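Ollwood School Conduct Rules: Your Questions

Can a teacher keep my child's phone?
Until 3 p.m. After that it goes home, along with the group chat.

Can a whole class be punished for one student?
Not since June. The old rulebook ran to 137 pages and allowed it on 5 of them.

My child was made to stand in the hallway. Is that allowed?
No. Hallways are for walking, slowly, and for lost mittens. Report it to the Pritchard Street office.

Will missed homework lead to detention?
Only after three warnings, which your child may have forgotten to mention.

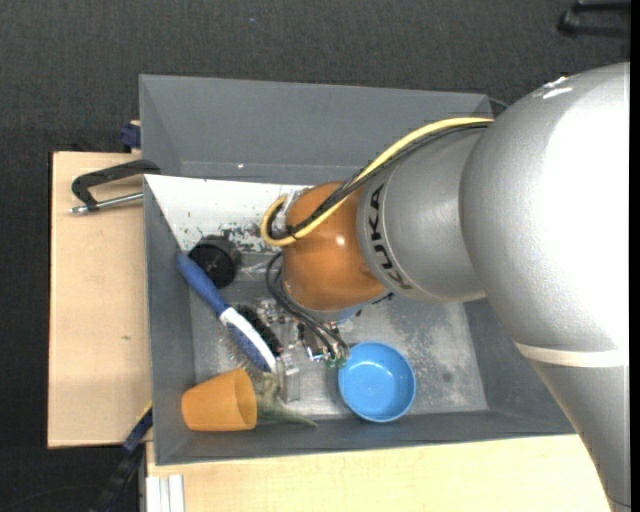
How long do I have to file a complaint?
You have six weeks from the incident. Use the form on Netgate, or paper if Netgate is having one of its mornings.

Who reads it?
Someone at the district office in Stomholm, never the teacher named in it.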